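Stollano Sessions: progress report to the Surnholm Arts Fund
Report date: 8/28/21
Reporting on: recording, release and live work under the current grant

Where the project stands

The grant was made for one EP by local songwriters and producers, recorded in our own room and released with a small run of physical copies, followed by a live show. The recording is finished. Mixing is finished on all but two songs. The physical copies have not been ordered and the live show is booked but not yet announced.

When we applied we said the EP would be out by the end of August. It won't be. We are asking to move the release to the fall, and the reasons are set out further down. No extra money is requested.

Recording

We recorded eight songs. The plan was to keep six for the EP and hold the others back as digital singles, and that is still the plan. Most of the tracking was done on weeknights, as the building is quieter after the offices close. Drums were the slow part. The small live room has a low ceiling and the first set of drum takes sounded boxy on every song we tried. We moved the kit into the long room, hung blankets on the two side walls and started again. That cost us four evenings and was worth it.

Vocals were done in the booth, one singer at a time, with a break between singers to air the place out. This was in our health plan and we kept to it. It made for long nights with fewer songs finished per session than we had budgeted. Two guest verses were recorded at the guests' homes and sent to us as files. One of these had a hum under it that we could not remove, so it was redone here.

The title track is called "Flestton" and it is the one we expect to send to radio first. It is mid-tempo, mostly bass, hand percussion and two voices, with a short horn part at the end. An early version ran past five minutes. The current edit is under four, and we have kept the long one for the live set.

Mixing and mastering

We hired an outside mixer as described in the application. The first round of mixes came back louder and brighter than the group wanted. We asked for a second round on every song, and the mixer did this within the agreed fee. The two songs still open are waiting on a new backing vocal and a decision about the intro on "Makhubela," which was written as an instrumental and picked up a verse along the way. Once those are approved everything goes to mastering as one batch. The mastering engineer has asked for two weeks.

Artwork and physical copies

Cover art is approved. The application budgeted for 600 CDs in card sleeves. After talking to the two record stores that have agreed to stock the EP, we would like to make 50 of those copies a signed and numbered set with a lyric booklet and sell them at the show. The sleeve printer has quoted for this and the total stays within the manufacturing line. We looked at vinyl again and dropped it. The wait at the pressing plants we contacted ran well into next year.

Live show

The show is booked at the hall on the ground floor of our building. It will be seated, with doors on two sides kept open and a cap on tickets set by the venue. All the EP artists have said yes. The backing band has had three rehearsals. Two of the songs depend heavily on programmed parts, and we are still deciding how much of that to play live and how much to run from a laptop. The drummer would like to play all of it. The keyboard player would not.

We have a backup outdoor date with the parks department in case indoor limits change. If that is used, the stage rental would come out of the contingency line.

Why the release has moved

The drum sessions took four evenings we had not planned for. The second round of mixes took most of a month. Local radio also told us that late summer releases get little attention from their weekend show, which takes new music again once the college station is back on its regular schedule. We would sooner arrive when that show is looking for songs.

Budget

Studio costs are over by a small amount, all of it in engineer hours. Mixing is on budget. Promotion is almost unspent, and we ask permission to move part of it to cover the studio overrun. Artist fees have been paid in full for recording. Performance fees will be paid the night of the show. Receipts to date are in the attached folder, sorted by budget line.
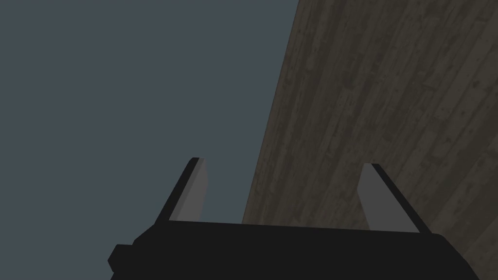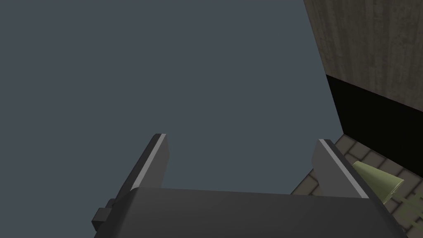 Next steps

Approve the last two mixes and send the full set to mastering.
Order the CDs, including the signed set, once masters are approved.
Send "Flestton" to radio and to the two local music blogs that covered our last single.
Announce the show and open ticket sales after the venue confirms its cap.
Release the two remaining songs as digital singles, one before the EP and one after.

Requests to the fund

First, written approval of the later release. Second, approval to move money from promotion to studio costs, as described under Budget. Third, the current version of your logo in a format that will print at small size. The file we have is blurred on the back of the sleeve proof, and the printer will not run it as it is.

We will send a short update when the masters are in, and the final report after the show with sales figures and attendance. Advance streams of the finished mixes are available to fund staff on request. Please don't pass them on before the release.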